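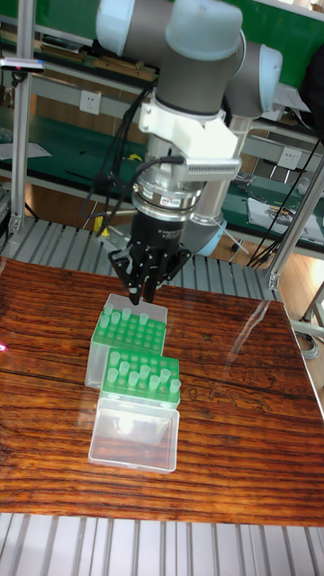 Pipette tips at the Hekville lab.

Private Well Testing Program, Fornside and Hekville
Progress report to the Rolland Fund
Submitted Oct 16, 2018
Prepared by Jacqueline Leblanc, program manager

Summary of the period

The program offers free testing to households in the Fornside and Hekville districts that draw their drinking water from a private well. We test for coliform bacteria, E. coli, nitrate and arsenic. Sampling opened in February and has continued without a break since then.

To date we have sampled 367 wells. Full results have gone out to all of those households except the ones visited in the most recent round, whose arsenic results are still at the outside lab. Of the wells with complete results, 47 were above the drinking water limit for nitrate. Most of these are shallow dug wells on the east side of Fornside, in the low fields along the river.

Field sampling

Selorm Mahama and Mathis Guérin carry out the household visits. A visit takes under an hour if the owner knows where the well is and the cap can be opened. A fair number of owners did not know, and in those cases the sample was taken at the kitchen tap and marked that way in the record. We have kept tap samples separate in the tables because a softener or an old pressure tank can change the result.

Spring access was poor. The road past the Konach quarry was closed for repairs for longer than the county had announced, and visits on that side had to be moved into the summer. This is why the Hekville numbers looked low in our last report. They have now caught up.

We changed the intake form once. The first version asked for the year the well was drilled, and many people left it blank or guessed. The new form asks whether the well was there when they moved in, and who drilled it if they know. Clotilde Poulain has been matching the driller names against the county's paper logs, which gives us a depth for many wells that had none.

Laboratory work

Bacteria and nitrate are run in Hekville under Kristine Sison. Arsenic samples are preserved and shipped out in batches. Turnaround on bacteria has been good all year. Nitrate slipped in early summer when a reagent order arrived short, and the affected samples were collected again at no cost to the owners.

Field blanks and duplicates go in with every batch. One blank came back positive for coliforms. We traced it to a cooler that had not been cleaned between trips, threw out the results from that cooler and revisited the houses. Coolers are now washed the evening they come back and signed off on a sheet by the door.

Follow-up with owners

Any household with E. coli gets a phone call the same day the result is confirmed. Other results go by mail with a plain letter saying what was found and what the limit is. We rewrote the nitrate letter after several owners told us they had started boiling their water. Boiling does not remove nitrate and can raise the concentration, and the letter now says this in the first paragraph. Families with infants are told by phone as well.

Repair help has been slower than testing. The grant set aside money for 100 small repairs such as new caps, seals and grading around the casing. Fewer than half of these have been done. The main problem is finding contractors who will take small jobs. One firm in Fornside has agreed to group them by road and do several in a day, and we expect the pace to pick up before the ground freezes.

Public meetings

We held 4 public meetings, split evenly between the two districts. Attendance was better in Hekville. Questions were mostly about cost of treatment, whether results are reported to the county, and whether a bad result affects the sale of a house. We have asked the county for a written answer on the last point and have not received one.

Budget

Spending is close to plan. Travel is over because of the quarry road detour and the repeat visits. Repairs are well under for the reason given above. We request permission to move part of the unspent repair money into treatment units for households with high nitrate, where a new cap will not help. A separate letter with the amounts is attached.

Next period

Sampling will go on through the winter at a lower rate. We plan to return to the wells with high nitrate in February, when the water table is usually higher, to see how far the results shift with the season. Clotilde Poulain will finish the driller log match and add depths to the map. Kristine Sison is preparing the arsenic tables, and these will be sent to the Fund as soon as the last batch is back.

Questions about this report can go to Jacqueline Leblanc at the Fornside office.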